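Call for participants: picture book reading trial, ages 5 to 8

Groltow Books is looking for 12 families in Plenton and Flernolton to test a new read-aloud picture book before it goes to print in December. The story follows a colony of river otters whose creek is dammed. Draft copies run to 700 words with colour sketches.

You will read the book at home twice, fill in a short form and come to one group session at the Abdella Street library. Each family receives a $21 book voucher and a finished copy.

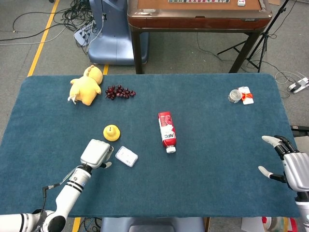

Group sessions run for an hour and begin with the story read aloud. Children then retell it in their own words using props – a yellow plush toy, a bunch of dark red grapes and a small yellow bell are on the table – and parents are welcome to sit in.

Apply at the library desk by 2023-02-05. Please include your child's age and favourite book.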